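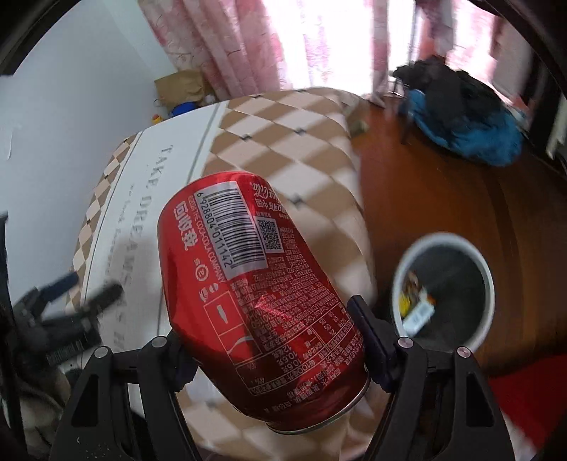
About Tapsell

Tapsell is a scrap and recycling yard in Dondwood. We buy and sort metal, cardboard and glass from households, shops and small factories, and we sell it on to mills that melt or pulp it again. The yard is open to the public six days a week.

What we take

Most of what comes over the scale is metal: drink cans, copper pipe, old gutters, radiators, brass fittings, steel shelving, car wheels. Cardboard and office paper make up the next biggest share. We take glass bottles and jars but not window glass or mirrors. We do not take tires, paint, refrigerators with the gas still in them, or anything that has held fuel. If you are not sure about a load, call before you drive over.

Cans do not have to be crushed. Please empty them and keep them apart from food tins, as the two are priced differently. Large loads of mixed metal can be sorted in the yard, but you will get a better price if you sort at home.

How we started

The business began as a one-truck pickup round for bars and restaurants on the east side of town. The first yard was a rented lot behind the feed store on Maltetura Road. It had no roof over the scale, and on wet days the cardboard was turned away. We outgrew it and moved to the present site, a former lumber yard with a rail siding at the back. The siding is still there, though our material now leaves by truck.

The old lumber shed is where we bale. We have 2 balers, one for cardboard and one for cans, and a covered scale that weighs a pickup with its load. The office is the brick building to the left of the gate.

Who works here

Tapsell has 27 employees. Drivers, scale operators and balers all train in the yard first, and many of the office staff started out on the sorting line. We hire from Dondwood and from Cula, across the river, and we run a shuttle from the Cula bus station for the early shift.

Business pickups

We leave bins with 200 businesses and empty them on a fixed round. Bins come in two sizes and are free to use as long as they are filled with the right material. Restaurants are usually picked up weekly, offices every second week. To change your pickup day, give the office seven days' notice.

Schools can ask for a can bin at any time of year. The money goes back to the school by check at the end of each term — or it can be held over until October if the school prefers one payment.

Visiting the yard

Use the Maltetura Road gate. Stop at the office, then drive onto the scale when the light is green. Closed shoes are required, and children and dogs must stay in the vehicle. Bring a photo ID if you are selling copper or brass. We pay by check or bank transfer.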